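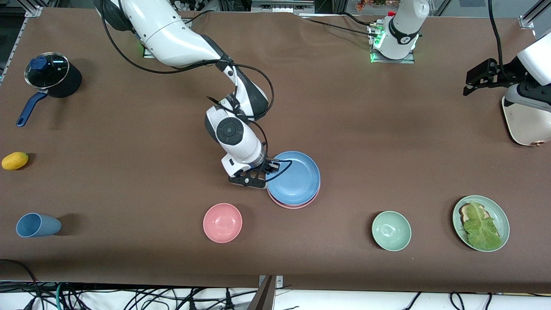
Plates, a lidded saucepan and a cup on the brown-covered table at the Wisthorpe household store.

Household Store Reopens for the October Collection

The Wisthorpe Household Store will accept donations of kitchen and table goods throughout October. The store supplies starter sets to residents moving into Renaud Court and the Metdale Road apartments, and 410 sets were issued in the past program year. Demand is expected to remain at that level through the winter.

Plates continue to be the item most often requested. Donors are asked to stack them by size, with the larger plates at the bottom, and to place a sheet of newspaper between each pair. Colors need not match. A light blue plate and a pink one may go out in the same set, and residents have told staff that mixed colors help children keep track of their own dishes. Plates with chips or cracks cannot be accepted.

Saucepans should be donated with their lids wherever possible. Glass lids are welcome provided the knob is firmly attached. Please wrap the lid separately and tape it to the pan, as the store holds a full shelf of lids for which no pan has been found. Nonstick pans with worn coatings will be returned to the donor or recycled.

Plastic cups are needed in every size. They should be washed and fully dry before they are packed. Drinking glasses are not being collected at this time. The store also has sufficient mugs and will not take more until the present supply has been reduced.

Each starter set contains place settings for 2 or 4 people, one saucepan, one frying pan, a mixing bowl and basic utensils. Larger households may request a set for 8 by noting this on the referral form. Forms are available at the front desk and at the Plutholm branch office.

Donations may be brought to the side entrance in Wisthorpe between 9:30 a.m. and 3 p.m. Boxes left outside after closing will not be processed. Donors with more than three boxes should call ahead so that a cart can be made available.

The program also received a grant of $4,000 toward new shelving and packing materials. Installation will begin at the Plutholm branch, and the branch will remain open during the work.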